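Tretetville Community Board > Home and Garden > Water filters: does the Codalell jug do anything?

9 posts

mk_kwok
Started this because my sister-in-law has bought her third Codalell filter jug and now wants to buy me one. The box says it "restores balance" to tap water. Restores it to what? I rang the number on the side and got a nice young man who read me the box.

Refills are 57 dollars for a pack of three. Has anyone here had their water tested, before and after, by someone who doesn't sell filters?

Agata N
I've had one for a couple of years and the tea tastes better. I can't prove it but I know what my tea tastes like. We're on the Belmonte side, where you can smell the chlorine when you run a bath. The jug takes that away. That's all I wanted from it, so I'm happy.

mk_kwok
Fair enough on the chlorine, any carbon filter should help with that. My trouble is with the rest of the box. Does yours still have the little leaflet about minerals?

Agata N
Threw it out. It had a photo of a mountain on it.

ermanno_m
Before you spend anything, fill an ordinary jug from the tap, put it in the fridge overnight and try it cold the next day. A good part of the chlorine smell can go off by itself if your supplier uses plain chlorine. If they use chloramine it hangs around a lot longer, so ring the council and ask which one you've got.

The other thing people skip is the change date. My neighbour had the same cartridge in from Easter until September and was telling everyone how pure it was. An old cartridge is worse than none, in my view.

dalbello_m
Bit harsh on the poor neighbour. Our Dulis under-sink unit has a light that goes red when it's due, and we just follow that. Never had a problem, and the kids drink more water than they used to. I don't see why everything has to be a con.

ermanno_m
What does the light measure, though? On the one I took apart it was a timer. It goes red after 90 days if you've run a bath's worth through it or gone to the coast for the whole summer. I'm not saying yours is the same model – but have a look in the manual and see if it mentions flow or litres anywhere. If it only mentions days, it's a calendar with a bulb in it.

dalbello_m
OK, I looked. Days. I still like it.

mk_kwok
Thanks Ermanno. I did the fridge jug for a week. It was a bit flat but the smell was mostly gone, and it cost me nothing. Then I did a very unscientific taste test at work: fridge tap water, my sister-in-law's filtered water, and a supermarket one in a plastic bottle. Same glasses, and a colleague poured so I didn't know which was which. I picked the tap water as the fancy one. Twice.

I know that proves very little. Three glasses and one tongue. But if the difference was as big as the box makes out, I'd expect to get it right at least once. 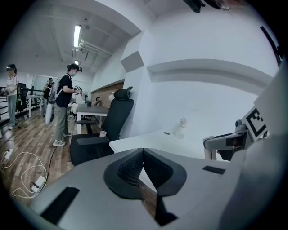 Aicha Benmoussa thinks the whole taste business is a distraction, and she's asked me to put her view up as she can't get her login to work. She reckons the only question that matters is what pipes you have. If your house is old enough to have lead pipe or lead solder anywhere, you want a proper test done on water that's been sitting in the pipes overnight, and a filter certified for lead if it comes back bad. She paid 200 dollars for hers at a lab and would do it again. She also said bottled water is no answer, you just end up lugging it home.

Agata N
200 is a lot for somebody on a pension. Does the council not do it?

mk_kwok
Aicha says ring them first, as some will do it cheaper or send a kit. She didn't know about ours. I tried this morning and was on hold until I had to go out.

ermanno_m
Agree with Aicha on the lead. It has no taste and no smell, so none of our tea stories are any use there. And check the certification on the filter itself. "Reduces impurities" on the front of the box could mean anything. There should be a standard number and a list of what it was tested for. If lead isn't on the list, assume it does nothing for lead.

dalbello_m
Mine lists chlorine, taste and odour. No lead. The house was built well after all that though, so I'm not losing sleep.

mk_kwok
The Codalell one says chlorine and "more". I wrote and asked them what "more" was. They sent a discount code for the refills.

Agata N
Is it still good? I'm due a new pack.

mk_kwok
Sending it to you now. It only works on two packs or over, naturally.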